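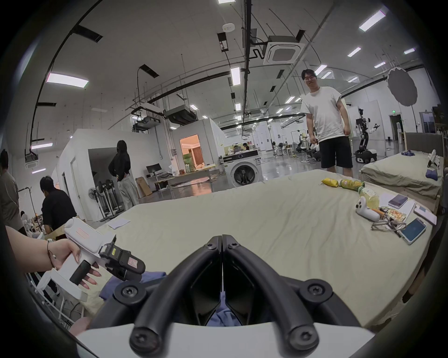 How do you keep a fitted sheet from popping off the corners of a thick mattress?

I got a new mattress in January and I've been fighting with it ever since. It's 11 inches deep, plus I put a foam topper on it, and every fitted sheet I own lets go of at least one corner during the night. Usually the top left, which is my side. I've tried tucking the extra under, I've tried safety pins (don't, I scratched my arm), and I bought a "deep pocket" set from Leketti that was fine until I washed it. Now it's as bad as the others. I'd like to fix this without buying a whole new set if I can. Anyone been through this?

posted by toastcrumbs, 21 October 2022

mapleandmoth

Measure the whole stack first, topper included, because the pocket depth on the package is only for what the sheet has to wrap around. I went through this exact thing when we added a topper and I was still buying sheets for the old bed. My pockets were 11 inches and the bed had grown well past that, so of course they slid off!

If the pockets are deep enough on paper and still come loose, look at the elastic. Cheaper sheets only have it at the corners. You want it running all the way around the hem. And cotton shrinks - if yours went wrong after the first wash, that's my guess right there. I wash mine cool now and take them out of the dryer while they're a tiny bit damp, then put them straight on the bed.

For the set you already have, get the straps that run crosswise under the mattress and clip to the sheet. Mine are Stedness, they have 8 clips, and the sheet hasn't budged. Putting them on is a pain the first time (you need to lift the mattress, so grab a helper) but after that you only undo one end of each strap on laundry day. The short triangle ones that go across just the corners didn't do much for me. They kept letting go on the side I sleep on, same as yours.

One more thing, put the opposite corners on first. Top left, then bottom right, then the other two. It pulls the fabric even and you don't end up wrestling that last corner with no slack left.

gus_in_the_attic

just get a bigger size sheet and tuck it. thats what I do, works ok

pillowfort1375

I gave up on fitted sheets altogether and use a flat one with hospital corners. My bed is a Prado and it's so tall nothing fits it anyway. Takes me a couple extra minutes and yes, I had to watch a video to learn the fold, but it stays put better than any elastic I ever owned.

Also check whether the topper is the thing that's moving. Mine was sliding around on the slick mattress cover and dragging the sheet along with it. I put one of those rubbery rug pads between the two and that was half my problem gone. Trim it a little smaller than the mattress so it doesn't stick out at the sides.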